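Print this page
E-mail this page

Visit to the Zanadora laboratory, October 25, 2023

Members of the Tapia study group were received by Mahlet Mekonnen, who leads the laboratory's work on learning from demonstration. The Cornix method trains a robot arm on tasks performed by people with hand-held grippers - no arm is needed while the examples are gathered.

The group was shown the tablet-wiping task. According to Ms Mekonnen, the current set holds 1,113 demonstrations, of which 715 involve a cloth. A policy trained on these completed 72 per cent of its trials in March. Folded cloths gave better results than crumpled ones, and the laboratory intends to study the difference further.

Members asked how well the method carries over to other surfaces. Trials on four further objects are planned with Proller, and the results will be sent to the group.
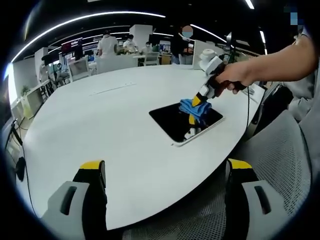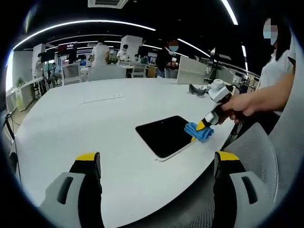
Tablet-wiping task: blue cloth held in a hand-held gripper, at the screen (first picture) and at the right edge of the tablet (second picture).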